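Wurura Hand Grippers, Set of Two

For collecting manipulation examples without a robot

Made by Gerkby. Sold as a pair, left and right.

The Wurura set is for teams who teach a robot arm by showing it how a person does the work. The operator holds one gripper in each hand and does an ordinary task on an ordinary table. The camera on each gripper records the view over the fingers, and the opening of the fingers is saved together with the video. Later the recordings go into training, and the same finger shape can be mounted on the arm, so the learned motion has less to translate.

We started this product because we had the same problem ourselves. A robot arm is heavy, it needs a safety area, and it stays in one room. The homes where we want it to work one day are all different. With hand grippers, one person can collect in a kitchen in the morning and in a living room after lunch, and take everything home in a backpack.

What the fingers do

Each gripper has two opposing fingers on a pivoted linkage. You squeeze the handle and the fingers close; you release and a spring opens them again. The inner faces have ribbed blue pads. The ribs help with thin and slippery packaging, for example candy wrappers and small snack bags, which our first smooth pads dropped too often. The pads are a wear part and can be changed by hand — no tool is needed. 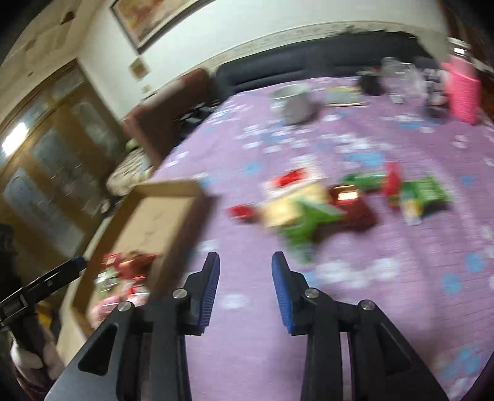

Sorting packaged snacks on a patterned cloth, seen from one gripper with the fingers open.

Fast movement gives blurred video, as with any camera. We recommend that operators work a little slower than they would with bare hands, above all when they turn the wrist. It is not necessary to throw away every blurred moment, but a recording which is blurred from start to end will not teach much. Panya Inthanon, who trains our operators, asks new people to practice for one hour before the first recording that counts.

Tables, cloths and light

Please do not clean the table too carefully before you begin. Patterned cloths, cups and bottles standing at the back, a different sofa behind — all of this is useful for the learning system. In our own snack sorting collection, named Phromma, there are 3329 recordings, and the homes were left as we found them. Only strong sunlight directly into the lens should be avoided.

In the box

Two hand grippers with cameras
Charging cable with two ends
5 pairs of spare pads
Printed guide for operators

Technical data

Weight of one gripper: 400 g
Video: 60 pictures per second
Storage: removable card, one in each gripper
Color: black, with blue pads

Software

Flaner, our free program for the desktop, joins the left and right recordings in time and lets you cut the start and the end. Files can be exported in common formats.

Questions before you order? Write to Pongsak Jaidee in our sales office. Messages which arrive on Friday after 3 p.m. are answered the next week.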